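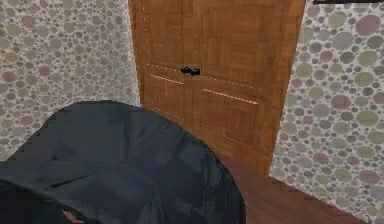

I've been teaching simulated robots to do household chores by remote control for a while now, and I get the same handful of emails over and over, so I finally wrote the answers down. Most of them come from people who've just gotten started with the Bikedero task set and are stuck on their first room. Double doors come up a lot! The one with the small black handle at the seam and the big gray fabric lump sitting in front of part of the left leaf is the kind of room I mean. You're driving, you know exactly where you want to go, and there's a giant soft thing between you and half the door. If that's you, read on.

Projects > Bikedero > Remote Teaching > FAQ

Filed under: Demos and Teleop, Beginner Questions

Last updated February 7, 2025

What do you mean by "showing" a robot a task?

I drive it through the job myself, start to finish, and everything gets saved: where the arms went, what the camera saw, when the fingers opened and closed. One full run is a demonstration (we all just say demo). Then a learning program chews through a pile of those and tries to do the same thing on its own. There's no code in the showing part. If you can play a video game badly, you can do this.

Do I need a real robot?

Nope. I started in simulation and I still do most of my work there. You can reset a room with one key, and if you smack a door at full speed the only thing hurt is your pride. The catch is that touch feels like nothing at all, so you have to learn to trust your eyes.

What controller do you use?

A pair of handheld ones from Conness, the older model with the squishy triggers. I've also used a keyboard, which I can't recommend for anything with a handle in it. Moving in straight lines is okay on keys, but turning your wrist while you pull is miserable. If you have a VR set lying around already, try that before you buy anything.

How many demos do I need before it learns something?

It depends so much on the task that I hate giving a number, but people always ask, so: for a full room-to-room task, my current folder has more than 2000 demos in it, collected by several of us. Please don't let that scare you off. A simple reach-and-touch task can look pretty decent with a tiny fraction of that, and you'll learn a lot about your own bad habits along the way.

Can I just do the same demo again and again?

You can, and I did, and it gave me a robot that could open one door from one spot on the floor and absolutely nowhere else. Mix it up. Start a little to the left, start farther back, come in at an angle. Change the height of the hand before you reach. It feels sloppy while you're doing it, but that variety is what the robot needs later when it drifts off course (and it will drift).

How do I handle a room where something is in the way?

Slow down and pick your side before you move. With a double door that's half blocked, I head for whichever leaf I can see all the way down to the floor, because then I know where the base has to end up. Watch out for soft stuff like bean bags and covered cushions. Some rooms treat them as solid and some let you push them a bit, and you don't want to find out which in the middle of a good run. I bump them once on purpose in a throwaway run, then reset and record for real.

The handle is tiny in my view. How do I grab it?

Get closer than you think you should. New people try to reach from way back, the arm is stretched to its limit, and then there's no reach left for the turn. I bring the base in until my elbow has a nice bend in it, line the fingers up with the bar, pause, and close. The pause matters to me because I'm a rusher. Wafula Koech, who taught me most of this, used to make me take both hands off the triggers before every grasp, and my grasps got a whole lot better that October.

Does busy wallpaper mess up the robot?

It can! Rooms get random patterns on the walls and floors, so you'll run into pebbly circles, stripes, all kinds of ugly stuff. That's good for training, since a robot that only ever saw plain white walls may fall apart in front of anything else. It can be hard on the driver, though. After a long stretch of looking at wall-to-wall dots I lose track of depth, so I use where the wall meets the floor as my guide line and try to ignore the pattern.

Should I throw out bad demos?

Throw out the ones where you failed. Keep the ones where you goofed and fixed it. If I miss the handle, back up, and get it on the next try, that's a useful thing for a robot to see. If I miss it, get mad, and swing at the door like a baseball bat, that one goes in the trash.

I keep two folders, "keep" and "maybe," and I go through the maybes the next morning when I'm less attached to them.

How long should one session be?

Two hours tops for me, with a real break in there. Past that I get jerky and start cutting corners, and you can see it in the recordings. Eat something!

Which recording tool should I use?

I record with Zaletti and look things over in Watkins. They don't talk to each other very nicely, so set both to the same frame rate before you begin or your playback will look like a flip book. If your saved runs come up blank, check the save path for spaces. I lost an entire afternoon to that one.

Can two people share one task?

Sure, and I'd encourage it. My style is slow and careful, and my partner on the door task zips around like she's late for a bus. Do agree on the basics first, though, like which hand goes for the handle and where a run ends. We skipped that talk and had to redo a bunch.

My question isn't on here. Can I write to you?

Please do. Include the task name, the room number and what you're driving with, and send a short recording if you have one. I answer in batches, so give me a week or so before you nudge me.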